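Vavon Comb & Brush Soak, 331 g tub

Home > Hair tools > Cleaning and care

In stock. Ships from our Nindstead workshop.

Scent: unscented
Makes: 52 soaks
Soak time: 30 minutes
Scoop: included, inside the tub (dig around, it sinks)
Good for: plastic, nylon, rubber, stainless steel
Keep away from: wood, horn, boar bristle, natural rubber cushions with an air hole

I started making this powder because I looked at my own hairbrush one February and was horrified. I'd been selling combs and brushes for years at that point, happily telling customers to wash their tools, and mine had a gray felt mat living at the bottom of the bristles. Dish soap shifted a bit of it. Shampoo shifted a bit more and left everything slippery. What I wanted was something I could tip into a bowl of warm water, walk away from, and come back to a comb that felt like it did in the shop.

So that's the Vavon soak. It's a washing soda base with a mild surfactant and a little citrate for those of us with hard water, and there isn't any perfume in it. I did try a lavender version and my whole bathroom smelled like a drawer for a week, so out it went!

How I use it

Pull the loose hair out first. I know, I know, but the powder is made for oil, wax, hairspray and dead skin, and it won't dissolve hair. A cheap comb with wide teeth run through the brush does most of that work, and for round brushes I snip along the barrel with nail scissors and then lift the hair off in strips.

Fill a bowl or the sink with warm water, as warm as you'd like for washing dishes by hand. Stir in one level scoop until the water goes clear again. Combs go right in. Brushes go in bristles down, and if yours has a painted handle I'd keep the handle out of the water and just let the head sit in it.

Leave it for 30 minutes. Swish, rub between the teeth with an old toothbrush, rinse under the faucet. Combs can be dried with a towel and used right away. Brushes want to lie bristles down on a towel overnight so the water runs out of the base and doesn't sit in it.

If you use pomade every day you might need a second go. The heavy waxy ones are stubborn, and a fresh bowl works much better than leaving the comb in the old one for hours.
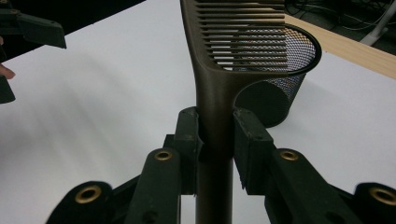

Brown plastic comb

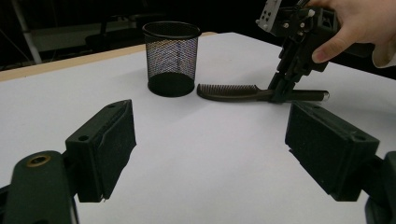
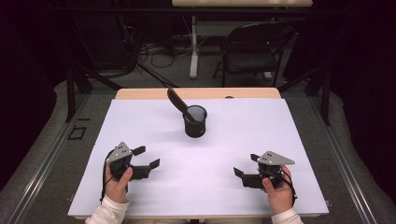 Can I use the same bowl of soak for several combs?

You can, as long as they all go in together. Once the water has turned cloudy it's finished, so pour it down the drain and mix a new bowl for the next batch.

About the scoop

The scoop in the tub is a level scoop, please, not a heaped one. More powder won't clean any faster and it takes a lot more rinsing, and if it isn't rinsed well you get a chalky bloom on dark combs after they dry. It wipes off with a damp cloth and does no harm, but I get emails about it. If you've lost the scoop, a rounded teaspoon will do the job.

What's changed in this batch

We switched tubs in September 2022. The old ones came from Sakamoto and I loved the look of them, but the lid had a habit of popping off in the mail, and powder in a cardboard box is not a fun thing to open. The new tub has a screw lid with a foam liner. It's a touch wider and shorter, so if you've got a shelf that only just fit the old one, measure it first. The powder inside is the same recipe and the same weight, and refills for the old tub fit the new one.

The label is different too - my handwriting is gone, which my sister says is an improvement.

What people have told me

"I run a two-chair salon in Cletden and I go through a tub faster than I'd like to admit. Rinses clean, doesn't bother my hands. I'd buy a bigger size if you made one." - Miyuki Honda

(I'm thinking about it, Miyuki! The big tubs only come by the pallet and I have a very small garage.)

"Took years of hair wax off a comb I was going to throw away. One star off for the scoop being buried." - Osamu Fukuda

Fair. I've tried putting it on top and it works its way down in shipping anyway.

There are 138 reviews on the reviews tab now, and I do read them all, usually with toast. The most common grumble is that it didn't take the yellow out of an old clear comb. Sorry, it won't. That's the plastic aging and a soak can't reach it.

A few don'ts

Don't mix it with bleach or vinegar or any other cleaner. Don't put wooden combs in, even for a minute, because the grain lifts and the teeth go furry and start catching your hair. For wood I'd use a barely damp cloth and then a drop of oil, and we have a little bottle of camellia oil on the wood care page if you need some.

Cushion brushes with the tiny hole in the rubber pad are tricky. Water goes in through the hole and takes forever to come out. You can mix half a scoop in a cup of water and scrub just the bristles with a toothbrush dipped in it, holding the brush face down the whole time. Fiddly, but it works for me.

Wear gloves if your skin is touchy, and keep the tub somewhere kids and pets can't get to it. It isn't for use on your head! Someone did ask.

Storage

Lid on tight, somewhere dry. Mine lives under the bathroom sink and it clumps a little by the end of the tub, and clumpy powder works fine, you just break it up with the back of the scoop. I'd use it up within two years of opening.

Shipping and returns

Orders go out twice a week. The tub is too heavy for the letter rate, so it goes as a small parcel, and two tubs cost the same to ship as one. Unopened tubs can come back for a full refund. If yours shows up cracked or leaking, send me a photo and I'll put another one in the mail, no need to send the broken one back.

Goes well with

Nylon cleaning brush, narrow
Wide-tooth detangling comb
Refill pouch, 331 g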